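Ellcombe Workshop Tips: Bench Rules for Small Robot Arms

Filed under: Workshop, Safety, Setup
Posted by Thu Bùi, last revised 7th August

Small desktop arms have become common enough in home workshops that we get mail about them every month. Most of the questions come down to good habits at the bench. The tips below are the rules we use at Ellcombe, with a few additions from readers at the Cliston makers' group.

Fix the base first

An arm that can shift will shift. Bolt the mounting plate through the tabletop if you can spare the holes. Clamps are fine for an afternoon, but check them every time you sit down. Use an old table. It is going to get scratched, and you will hesitate to drill a good one.

Mark the reach

Stretch the arm out by hand with the power off and swing it through its full range. Put painter's tape on the table a hand's width past the farthest point. With two arms, do this for each one and mark the area where they overlap. Only one arm should be allowed in the overlap at a time until you trust your program. Cups of coffee, phones and laptops stay outside the tape.

Keep the power switch where your other hand is

The cutoff should be reachable without leaning over the arm. Ours is screwed to the front edge of the table on the left. Test it at the start of each session by cutting power during a slow move. The arm will drop when the motors lose power, so do the test with the gripper low and nothing breakable under it.

Leave slack in the cables, but not much

A cable needs enough loop to follow the joint through its whole travel. More than that and it catches on things. Run the joint to both ends of its range and watch the loop before you tie it down. Cables on the tabletop should go behind the base and off the back.

Practice on toys

Plastic play dishes are light, cheap and hard to break, and they come in shapes that are useful for learning to grip: rims, handles, flat edges. Stacked pieces are harder than single ones. Start with one cup standing upright and add the rest later.
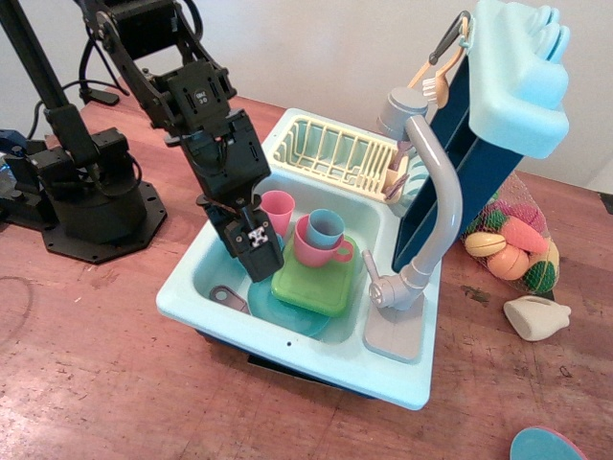 Gripper over the dishes in a toy sink. Nested cups and stacked plates are a good second exercise.

Go slow near a rim. Bring the gripper down from straight above, stop short, then close the last bit at your lowest speed setting. If the fingers touch the side of a basin or rack, back up the way you came in. Do not try to push through.

Set the grip force low to begin with. Raise it one step at a time until the piece lifts without slipping, and write the number down. A setting that works for a mug handle is usually too much for a thin plate.

Water and motors

Do not put water in a practice sink unless every part that goes near it is rated for it. Hobby servos generally are not. Practice dry.

Keep markers clean

If your camera finds the gripper by a printed square tag, wipe the tag before each session and replace it when a corner lifts. Print spares on matte paper, as gloss throws glare under a desk lamp. Do not trim off the white border.

Keep a log

Ours is a spiral notebook. Each entry gets the date, the hours run, anything tightened, and anything odd. Granddale, our older arm, had 1,115 hours on it when a wrist screw worked loose, and the notebook showed we had skipped two checks. We now go over every screw at 100-hour intervals and replace the gripper pads at roughly 1,000.

Other people at the bench

One person runs the arm, and that person says "moving" out loud before starting. Long hair goes back, and sleeves go up. Children under 11 watch from the other side of the tape. Hands go in only when the power is off, including to pick up a dropped cup.

Next revision is planned for October. Send corrections to the usual address.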